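**Lid on my white storage bin won't stay snapped. Am I doing it wrong?**

Hi all! I'm finally sorting out the hall closet (only took me since May) and I bought 2 of the Huvetti plastic bins with the snap-on lids. I love how they look, but I cannot get the lid to sit flat. I press one side, the other side pops right back up, and around we go. I've tried it on the floor, on the bed, and on my lap, which I don't recommend. They're full of winter scarves and table linens, if that matters. 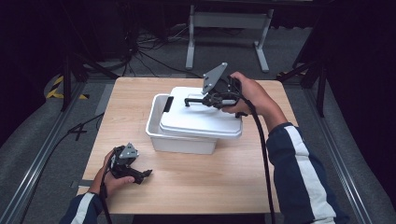
*White bin on the table, lid still sitting crooked*

Is there a trick, or should I return them while I've still got the receipt?

---

**Answer 1** (marked helpful, 9 votes)

Oh, I fought with mine for weeks, so you have my sympathy! Put the bin on a hard table and get the whole lid lined up with the rim before you push on anything. Then press one corner down, go to the corner diagonally across from it, and do the other two last. Run your palm along the long sides to finish. And do check your scarves, bless them, because anything fluffy poking up over the rim will pop it every time. I take out one or two things and suddenly it shuts like a dream.

**Answer 2**

return them and get Zutham ones, the lids have clips

**Answer 3**

Agree with the first answer. If your closet is chilly, bring the lid into a warm room for an hour first. My Wondon lids get awfully stiff in winter and are much friendlier afterward.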